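Varlow Kitchen Cabinet Range
Fitting Guide, Section 4: Doors, Drawer Fronts and Knobs
Issued by Flornent, March 11, 2022

4.1 Before you start

Complete Section 3 first. The carcass must be level, fixed to the wall and free of packing material. Doors hung on a carcass that is out of square cannot be corrected with the hinge screws alone.

You will need:
Cross-head screwdriver (hand, not powered)
Steel rule or tape
Pencil and masking tape
Drill with 5 mm bit
Scrap timber block

Note: The 1,256 mm tall unit has three hinges per door. All other units have two.

4.2 Hanging the door

1. Lay the door face down on a blanket. Press each hinge cup into its hole and tighten both screws.
2. Lift the door to the carcass and hook the top hinge arm onto its mounting plate.
3. Push the rear of the arm until it clicks. Repeat for the remaining hinges, working downwards.
4. Close the door slowly. If it binds, do not force it. Go to 4.4.

CAUTION: Support the door until all hinges have clicked into place. A door held by one hinge can tear out the mounting plate.

4.3 Fitting the knob

1. Put masking tape over the drilling area on the front face.
2. Measure 75 mm from the top edge and mark the centre line. Check the mark against the neighbouring door before drilling.
3. Clamp the scrap block behind the mark and drill from the front.
4. Remove the tape. Pass the screw through from the back and turn the knob on by hand until it meets the face.
5. Hold the knob still and tighten the screw a quarter turn. 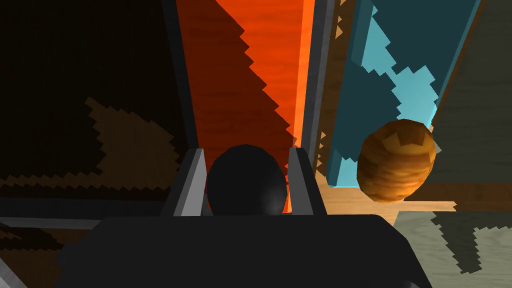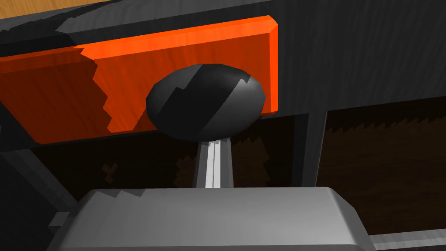

4.4 Adjusting the gaps

1. Side to side: turn the front screw on each hinge by the same amount.
2. In and out: loosen the rear screw, slide the door, retighten.
3. Up and down: loosen the mounting plate screws, move the door, retighten.
4. Aim for a gap of 2 mm between neighbouring fronts.

Note: Check the gaps again once the cabinet has been loaded. Shelves under weight may shift the carcass slightly.

4.5 Care of coloured fronts

Wipe with a damp cloth and dry at once. Do not use scouring pads, bleach or solvent cleaners. Fronts ordered at different times may differ slightly in shade.

4.6 Spare parts

Quote part 439 for the Birkett hinge and mounting plate set. Knobs are supplied singly with one screw. Send orders to the Flornent spares counter, Skundatbridge, with the unit code from the label inside the carcass.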